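Prellow Ribbed Planter Sleeve, Tall

Item 3644
Sold by Clovia Home & Garden

The Prellow is a slip-over sleeve for plants that stay in their nursery pot. Set the plastic pot inside, and the sleeve hides it. There are no drainage holes, so water does not end up on the shelf or the windowsill.

We have carried the short version for a while and customers kept asking for something taller for herbs, grasses and cuttings. The tall version has the same ribbed outside and the same flat base. It is narrower for its height, so it takes up less room on a sill.

Colors

Copper brown, Truvora gray and Mao green. The gray is matte. The other two have a slight sheen. Colors vary a little from batch to batch, so if you want a matching set, order all of them together. We pick sets from one batch when they are on the same order.

Size and weight

Outside height: 6 1/2 inches
Opening: 3 3/4 inches
Weight empty: 516 grams
Fits nursery pots up to 3 1/2 inches across the rim

Measure your pot at the rim before ordering. Many pots sold as "4 inch" are a true 4 inches at the top and will not go in. If your pot has a wide lip, measure across the lip. Square pots need to be measured corner to corner.

Material

Glazed stoneware, fired once for the body and once for the glaze. The inside is glazed dark all the way down. The bottom has a thin cork ring, already attached. Replacement rings are sold in packs of 2.

Watering

Take the nursery pot out, water it at the sink, let it drain, and put it back. You can also water in place if you go slowly, but check the bottom of the sleeve after half an hour and pour out anything that has collected. Most houseplants will not put up with standing water for long. Basil and chives are a bit more forgiving than rosemary or thyme.

If your pot sits too low, put a layer of gravel or an upturned jar lid underneath to raise it. Aim to have the rim of the pot just below the rim of the sleeve.

Using it without a pot

The glaze is watertight, so the sleeve can also hold cut stems. Change the water every couple of days. We do not suggest planting straight into it – with no drainage, the soil at the bottom stays soggy and the roots tend to rot.

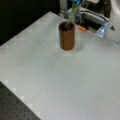 Copper brown, with a few thin green stems.

Care

Wipe with a damp cloth. Hard water leaves a white line inside, and plain vinegar takes it off. Leave the vinegar in for ten minutes and rinse. Dishwasher use is fine on the top rack, but remove the cork ring first or it will come loose. Do not leave the sleeve outside in freezing weather.

Shipping and returns

Each sleeve ships in its own molded box. Orders placed before noon leave the same day. Returns are accepted for 30 days if the sleeve has not been used. If it arrives chipped or cracked, send us a picture and your order number and we will replace it. You do not need to mail the broken one back.

Stock on 2026-08-13: 122 in copper brown, gray and green on back order.

Reader comments

fernshelf
Bought two of the copper ones for the kitchen. Good weight, they don't tip when the cat walks by. The cork ring on one was a little off center but it sits flat.

gl_porch
Does the saucer from the short version fit under this one?

Clovia Customer Service
Yes, the bases are the same size.

mintandmore
Measure your pot! Mine was a true 4 inch and I had to repot. Nice color though, darker than on my screen.

Related items

Prellow Ribbed Planter Sleeve, Short
Prellow Saucer
Cork Rings, pack of 2
Truvora Long-Spout Watering Can
Mao Herb Snips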